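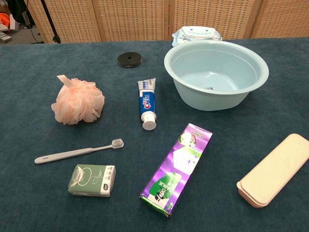 Personal-care items and a wash basin on a covered table.

Handout 4: Washing Without Running Water
Home Care Skills, Lorkell Adult Education
28 February 2025

This handout goes with the fourth session. Read it before you come and bring it with you. The session covers bed baths, basin washing at a chair, and what to do when the bathroom can't be used. Mouth care and hair washing are in Handout 5.

When a basin wash is used

A person may need a basin wash for a few days after surgery, during a long illness, or every day for years. Some people can get to a bathroom but can't step over the side of a tub. Others can sit at the edge of the bed and do most of the washing themselves if things are put within reach. Always ask how much the person wants to do. Someone who can wash their own face and hands should be left to do it, even if it is slow.

A full wash every day is not needed by everyone. Older skin dries out easily. Many people do well with a full wash two or three times a week and a short wash on the other days. The short wash covers the face, hands, underarms and private areas. Follow the care plan if there is one.

Getting ready

Close windows and warm the room first. Wash your own hands. Put on gloves if you will be cleaning private areas or if either of you has broken skin. Raise the bed if it can be raised, and lock the wheels.

Fill the basin no more than two-thirds full. The water should feel comfortably warm on the inside of your wrist. Let the person test it too before you start. People with diabetes or nerve damage may not feel heat well in their feet, so do not rely on their answer for the feet.

Change the water when it gets cool, when it gets soapy, and always after washing private areas.

Order of washing

1. Eyes, plain water only, inner corner outward, with a clean part of the cloth for each eye.
2. Face, ears and neck.
3. Arms and hands, far side first.
4. Chest and belly. Dry well under the breasts and in skin folds.
5. Legs and feet. Dry between the toes.
6. Back and buttocks, with the person turned on one side.
7. Private areas, front to back, with fresh water and a fresh cloth.

Uncover only the part you are washing. Keep a towel or light blanket over the rest. Pat dry. Do not rub.
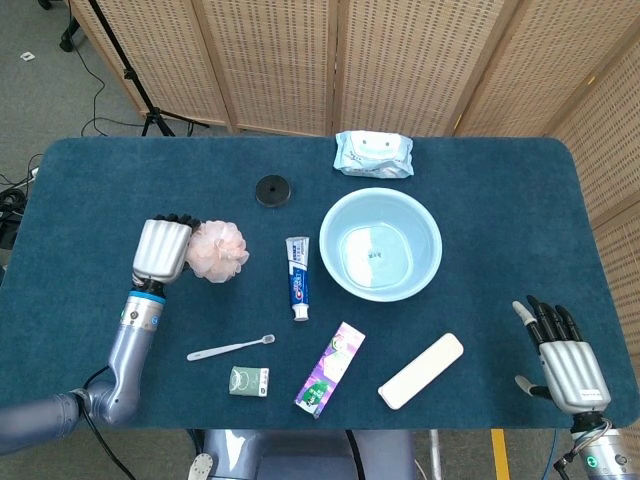 Privacy is the part of this work that people remember, and complaints to care agencies are often about it. Tell the person what you are about to do before you touch them. Shut the door, and knock if you have to leave and come back. In a shared room, or a living room with a bed in it, use a screen. A tall folding one with hinged panels, like the woven tan one behind the table, can be angled around a corner so that it shields more than one side. Check it from the doorway and also from the other bed. Keep cords and the feet of any stand out of the path you walk with a full basin.

Looking at the skin

Washing is the best chance to look at the skin. Check heels, hips, tailbone, elbows and the backs of the ears. Report a red or dark patch that does not fade when pressed, any blister, any new bruise, and any rash in a fold. Write down where it is and its size. Do not massage a red area.

Soap and wipes

Use a mild soap and rinse it off. Wipes are useful after a bathroom accident but many people's skin gets sore from them, so read the label and stop if there is redness. Do not flush them, whatever the packet says.

Practice for next time

Read the Conness case (page 27 of the course book) and answer in a few sentences:

- Which parts of the wash could the client do alone?
- What should the aide have reported, and to whom?
- Where would you have changed the water?

Bring a hand towel and two washcloths. The skills check is in July and is scored out of 60. Washing and skin checks are both on it.

Sign up for the Lorkell course newsletter to get new handouts by email. You can unsubscribe at any time.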